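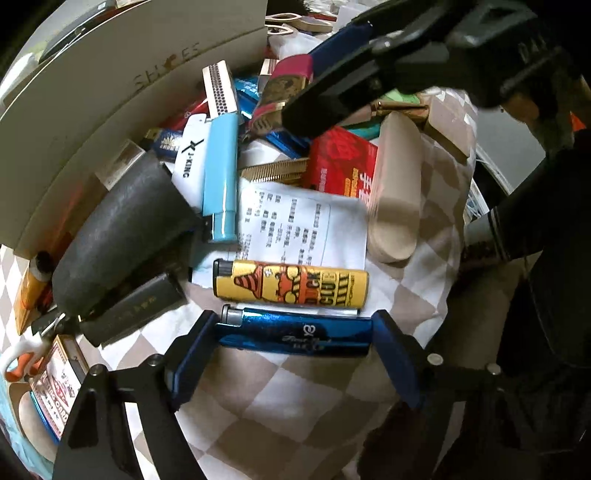
Can I take lighters on the ferry and then on a plane?

Posted by Brahim Belkadi

Hello to all. In January I travel from Wondholm to Arnitz to visit my cousin, first by night ferry and then, after one day of waiting, by plane. My cousin collects lighters. He has 91 of them on a shelf in his kitchen, and each time somebody in the family makes a journey, we bring him some more. This time I have four ordinary gas ones from the market and one old petrol lighter that belonged to my uncle.

I have read three different pages and now I am more confused than before. One page says one lighter for each person, another says none in the suitcase, and the ferry company (Arkotano) writes only "dangerous goods are not permitted", which can mean anything. I wrote to them on Monday and I have no reply yet.

My ticket has one cabin bag and one suitcase of 29 kilos. Is there a correct way to do this, or must I leave them at home? I would not like to lose the one of my uncle - it has no value for a shop, but it has for us.

Thank you in advance for your patience with my English.

belhaj_north

Your English is fine. The ferry is the easy part. I have made that crossing many times and a few lighters in a bag were never a problem for me, but do wait for their reply, as it is their ship and their rules.

The plane is different. The usual rule is one lighter for each passenger, and you must carry it on you, in a pocket for example. It should not go in the suitcase and normally not in the cabin bag either. The other four would be taken from you at security and you will not get them back. Some countries do not let you keep even the one, so look at the page of the airport you leave from as well as the page of the airline.

About the petrol one: if it is the type with cotton inside that holds the fuel, many airlines accept it as your one lighter. If the fuel can move freely inside, they refuse it. Refill bottles are always refused, do not even try.

What I would do is carry your uncle's lighter in the pocket and buy the gas ones after you land. Any kiosk in Arnitz has them, and your cousin will perhaps prefer those with local drawings.

Teodor K.

just post them

quietharbour

Please do not just post them. Lighters with gas or fuel inside are forbidden in the normal post in most countries, and the parcel can be stopped or destroyed. I lost a birthday parcel like this, with a good scarf in it also.

A lighter that is completely new and was never filled is another matter. Ask the airline by email and print the answer, so you have something to show at the desk. Mine answered in two days.

Brahim Belkadi

Thank you, belhaj_north and quietharbour. The one of my uncle has cotton inside, I have opened it to look. I will write to the airline tonight, and the four from the market will stay with my sister.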